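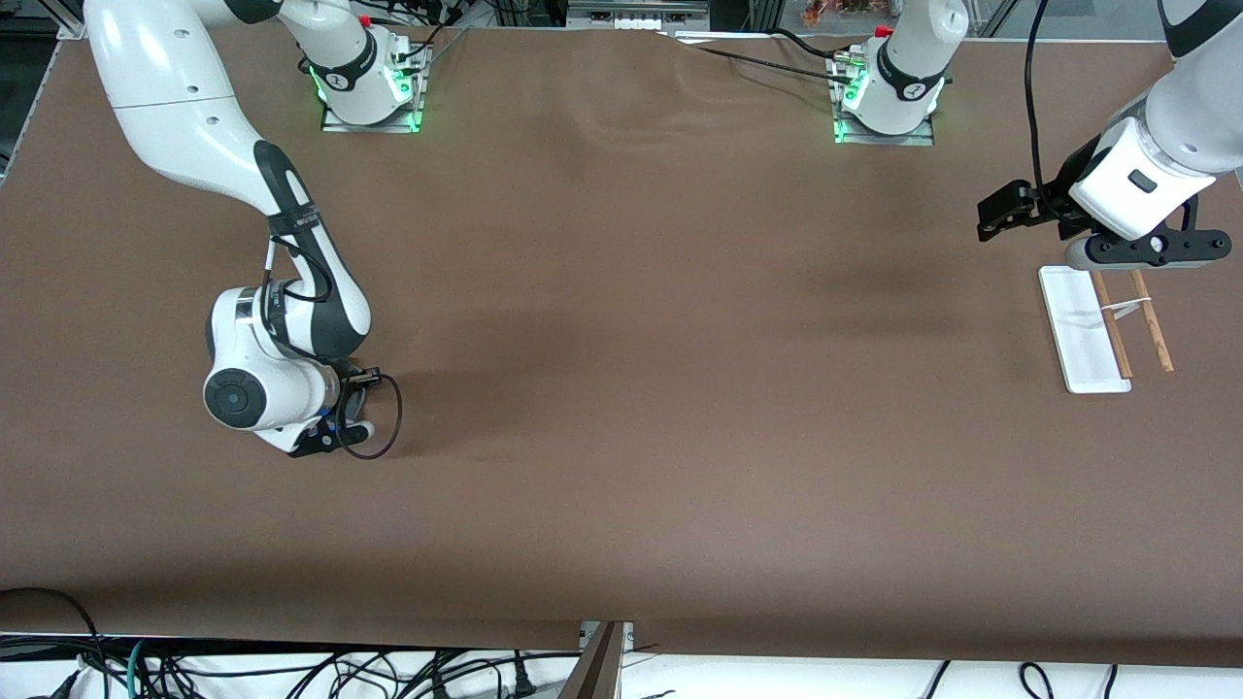
# About the Grornholm Gripper Trials Centre

The Grornholm Gripper Trials Centre tests robot grippers, arms, cameras and controllers on behalf of the companies and schools that intend to use them. We do not make or sell equipment. Our income comes from trial fees and from the courses we teach, and the results of a trial belong to the client who commissioned it.

The Centre began as a single bench within the engineering department at Flestesholm College. It now occupies its own building in Grornholm, although the college continues to send its second-year students to us each September.

## What we test

Most enquiries concern grippers. A client will usually have two or three products in mind and wish to know which of them can handle a particular set of objects. Makers' data sheets give the force and the opening width, but they seldom say how a gripper behaves with something thin, light or awkwardly placed on a flat surface.

For this reason the Centre keeps a standard collection of 121 everyday objects. Kitchen and table items make up a large part of it. Chopsticks and shallow trays are among the most frequently requested, the former because they lie so close to the table that the fingertips have very little room to work. Clients may also send their own items, which are returned when the trial is over.

Arms are compared singly or in pairs. Two-arm work takes longer to set up and is booked separately — clients are asked to tell us at the first enquiry if they expect to need it.

## How a trial is run

A standard trial consists of 300 attempts for each gripper. The same objects, starting positions and table covering are used throughout, and the order of the objects is set before the first attempt. An attempt is recorded as a success only if the object is lifted, moved and set down in the agreed place. A dropped object is recorded as a failure even where the gripper recovers it.

Cameras are tested under a fixed set of lighting conditions. Controllers are compared by repeating one task with the arm and gripper unchanged. Where a product cannot complete the full number of attempts, the report gives the number reached and the reason for stopping.

Every report includes the full table of attempts. We do not award marks or publish rankings, and clients may not quote part of a result in advertising without our written consent.

## The Tsai Room and the Pamura Room

Trials take place in the Tsai Room, which is closed to visitors while work is in progress. The Pamura Room next door is used for teaching and for short demonstrations. It seats 62 and may be hired by local schools during term.

## Working with us

Enquiries are answered in the order in which they arrive. Please state the type of equipment, the objects to be handled and whether one arm or two will be required. Clients are welcome to attend the first morning of their trial — later sessions are run by Centre staff alone.

The Centre is open to visitors by appointment on Tuesday afternoons. School groups should write to the teaching office at least one month ahead.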